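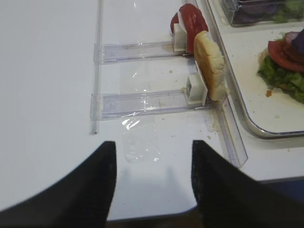
Entry, 3rd April. Episode archive: audio transfer, Nerura season two

Present: R. Echeverri, J. Virk.

Transfer of the season two masters continued. The series ran as a half-hour school comedy with one musical number per episode, and the numbers were mixed separately from the dialogue. Nine episodes are complete. The tenth was stopped at 591 seconds, where the song stem drifts ahead of the picture.

Drift measured against the 1000 Hz line-up tone. The tone on the dialogue reel is correct. The tone on the song reel reads high, so the fault lies with the reel and the deck was left as set. Virk re-ran the reel at corrected speed and the choir entry now meets the cut to the gymnasium. The solo after it still needs checking by ear.

Cast credits: the Tamayo broadcast copy and the Celtness home release disagree on who sings the closing duet. The broadcast copy names the two leads. The home release names a session singer for the lower part. Both versions are to be entered in the catalog with their source, pending the music cue sheets requested from Nimico.

Subtitles for the finale were compared with the shooting script. The farewell speech was shortened on air. The full text has been placed in folder 400 and should not be merged with the subtitle file.

Outstanding: episode ten solo; cue sheets; label for the spare song reel (Echeverri).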